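The Listening Dog

The email from the Rønning Center said the dog would be on site at four, and that staff should "allow the encounter to unfold." Ingvild Holmgren read this twice and then went to find somebody to complain to.

She had worked nights and days at Rønning for 18 years. She had seen the sand trays come in and the sand trays go out. She had seen the drumming circle, which lasted until the second complaint from the apartments across the road. She had sat through the color training, where a man in soft shoes told them that teenagers could not stay angry in a green room, and she had afterward swept up most of a green room. So when the board paid for a therapy dog through an outfit called Piduvar, she took the leaflet home and read it with a pencil.

"It says here he cost 700 dollars a month," she told her supervisor.

"That includes insurance."

"For the dog or from the dog?"

The supervisor said that Romiretti was fully certified. That was the dog's name, Romiretti. Ingvild asked who had certified him and in what, and the supervisor remembered a phone call she had to make.
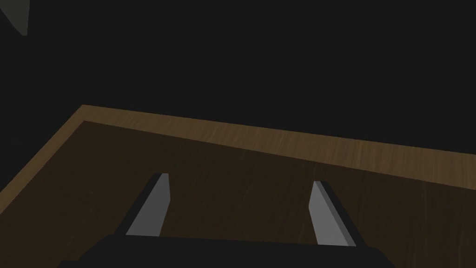
The trouble with the kids on the second floor was that they knew when they were being handled. They were twelve to sixteen, most of them, and they had been handled by experts. They had met in rooms with tissues placed just so. Ingvild's own method, if you could call it that, was to sit at the big table in the day room and do something dull, and wait. The table was deep brown wood with a paler border along its rim, and over the years she had learned every faint streak of its grain, from all the evenings spent looking at it instead of at a child who didn't want to be looked at. You could hear a lot that way. It did not come with a leaflet.

At four o'clock the dog arrived. He was large and yellow and a bit bald at the elbows. His handler, a young man with a Piduvar lanyard, asked everybody to breathe out.

"Romiretti will choose who needs him," he said.

Romiretti chose the radiator. He lay down against it and shut his eyes. The handler explained that this was a form of boundary setting. A boy named Hondon - it was his last name, but he answered to nothing else - said it was a form of being asleep.

The other kids had come in a rush when they heard there was a dog, and now they stood in a loose ring around him with their hands hanging. One of the girls got down and stroked his ear. He let her. She asked what he did.

"He listens," said the handler.

"To what?"

"To whatever you bring him."

She thought this over, then said she had brought nothing, and went back to the television. By half past, all of them had drifted off except Hondon, who had never come near in the first place. He sat by the window with his hood up.

Ingvild wrote in the log: Dog visited. Dog slept. She considered adding the price.
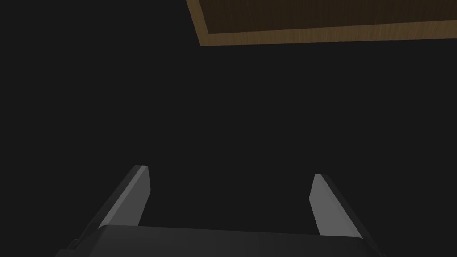
It went on like that through July. Piduvar sent a form every visit with little faces on it, and the supervisor filled in the happy ones. In the staff meeting there was talk of breakthroughs. Ingvild asked to hear one. It seemed that a boy had smiled. She knew the boy, and he had smiled because the dog had thrown up on the handler's sneaker, and she would have smiled too if she hadn't been holding the mop.

"You don't want it to work," the supervisor said.

"I'd love it to work. I want to know what it is."

Then there was the evening the handler's car wouldn't start. He was out in the parking lot on the phone, and he had left Romiretti upstairs without the vest on. The vest was over a chair. Ingvild had never seen the dog without it. He looked smaller and a good deal more ordinary, like any dog waiting for people to finish their business.

She was at the table with the laundry list. Hondon was at the window. The dog got up from his radiator, walked around the room one time, checked under the couch, and began to cry. It wasn't loud. He stood facing the door and made a thin noise through his nose, over and over.

"What's wrong with him?" said Hondon.

"His person's gone downstairs."

"Is he coming back?"

"Yes. He's waiting on a tow truck."

"Does the dog know that?"

"I don't see how he would."

Hondon watched the dog for a time. Ingvild looked hard at the laundry list. She heard the chair move, and she heard him cross the floor, and she turned over a page she hadn't read.

"He's coming back," Hondon told the dog. He sounded annoyed. "He's only outside. She just said."

The dog kept on. The boy sat down on the floor with his back against the door, so that the dog had no choice but to face him, and he said it again, and then he said some other things, lower, about how long it could feel and how you should eat something even if you didn't want to. It was advice. It was pretty good advice. Ingvild did not write any of it down, then or later.

When the handler came up, sweating, he saw the two of them there and his whole face lit. He reached for his forms.

"Was there an encounter?" he whispered.

"The dog was upset," said Ingvild. "The kid sat with him."

"So Romiretti listened."

She looked at the dog, who had knocked Hondon flat in his hurry to get to the door and was now licking the handler's lanyard.

"No," she said. "I don't think he heard a word."

She picked the vest up off the chair and handed it over, and asked what time they were coming next.

Comments

marlow_k: The mop line got me. I worked residential for years and we had the green room guy too, or his cousin.

Patient Reader: Not sure I buy that a trained dog would fall apart like that when the handler leaves. Mine was a certified visiting dog and she would stay with anyone holding cheese.

tessajune: I thought she was too hard on the supervisor. Somebody has to fill in the forms or the money stops.

marlow_k: @tessajune true, but they don't all have to be the happy faces

oldporch: Did Hondon get to keep seeing the dog? I'd read a second part.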